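Call for participants: box folding project, Gerkis Student Robotics Club, Masbridge

Autumn intake. Posted 25/08/2025.

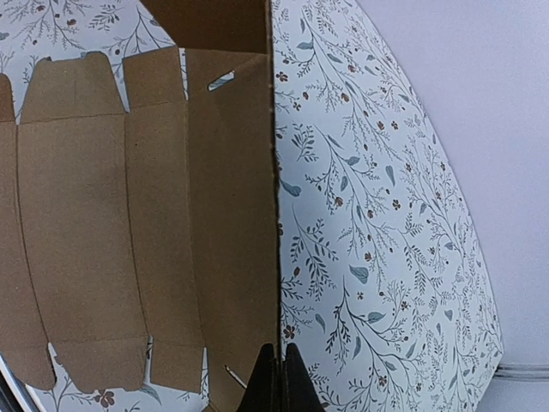

The Gerkis club is looking for new members for its manipulation group, which works on one task: taking a die-cut cardboard gift box from flat blank to closed box with a robot arm and a two-finger gripper. The project runs through the academic year and ends with an entry in the folding class of the Harnitz student competition. Places are open to students at any level, including those in their first year, and to technicians and staff who can attend regularly.

Background

The club was founded in 2009 and spent its early years on wheeled vehicles. The manipulation group was set up in 2015. Its first tasks were stacking and insertion of rigid parts. Cardboard was added later and has proved harder than either. A corrugated panel bends before it folds, springs back after release, and holds a slightly different angle each time. Tabs catch on the edges of their slots. A wall that is upright when the gripper lets go may not be upright when the arm returns with the next tab.

The current system folds the first wall well enough to build on. It loses most of its attempts in the next two steps, where a second panel has to be brought in at the corner and a tab has to be lined up with a narrow slot. Those two steps are the main subject of this year's work.

The recorded set now holds 452 demonstrations made by hand control of the arm. Part of it was recorded before the wrist camera was remounted and cannot be mixed with the rest without correction.

Work areas

Applicants should name one first choice and one second choice.

1. Demonstration and data. Operating the arm by hand control, labeling the start and end of each fold, and sorting recordings by type of failure. Suits people with steady hands and patience. No programming is needed at the start, though members in this area usually learn some Python by October.

2. Perception. Finding cut edges, creases and slots in wrist camera images. Printed board is a particular difficulty: on a box with a dense pattern, an edge detector returns a large number of lines that belong to the print, and the slot is easily lost among them. The plain inner face is easier, but the creases on it are faint and depend on the lighting. Experience with image processing is useful.

3. Control. Grasp force, approach angle, and what the arm should do when a panel slips or a tab buckles. At present the gripper closes to a fixed width on the board edge. We want this replaced with a method that copes with worn board and with edges that are not cut cleanly. Applicants should be comfortable with basic mechanics and either Python or C++.

4. Gripper and fixtures. Design and printing of fingertips, and of a base fixture that holds the blank without hiding the lower tabs from the camera. Pointed fingertips reach into tight corners but mark the board under load. A compromise shape is wanted.

5. Test and records. Running the weekly test series, keeping the log, and writing the technical report that goes to Harnitz with the entry. Clear writing matters more here than robotics experience.

Competition rules in brief

The box is supplied flat. One arm is allowed. The team may place the blank in any position before the start signal and may not touch it afterwards. Glue and tape are not permitted. Points are given for walls standing, tabs seated and final squareness, with a deduction for torn board. The printed pattern is not announced in advance, so a method tuned to one design is of little use.

Time and place

The group meets for two evening sessions a week in the Qudah workshop, ground floor, rear entrance. Members are expected at one of them. Arm time outside sessions is booked on the sheet by the door – at most two hours per person per booking. New members complete a short safety course before operating the arm alone. It covers the stop button, the speed limits and the rules for reaching into the work area.

Members should expect four to six hours a week, rising in the month before the competition.

Places

There are 23 places this year across the five areas. Control and perception usually fill first. Applicants not placed in their first choice may move after the first term if a place comes free.

No fee is charged. Board, fingertips and other materials are supplied. Travel to the competition is paid for the members named on the entry. The work can be taken for project credit in some programs, and applicants who want this should settle it with their own department before the start of term.

How to apply

Send one page in plain text or PDF stating:

– your program and year, or your post
– first and second choice of work area
– something you have built, repaired or programmed, with a sentence or two on what went wrong with it
– which evenings you can attend

Do not send a full résumé. Grades are not considered.

Applications go to Bongani Fourie, manipulation group lead, at the Gerkis office in Masbridge, on paper or through the form on the club page. Applicants are invited to a practical session of forty minutes, in which they fold a box by hand, write down the steps in order, and discuss with a current member which of those steps the arm could do in its present state. There is no written test.

Questions about access to the workshop or adjustments to the bench height should be sent with the application so that the session can be set up in time.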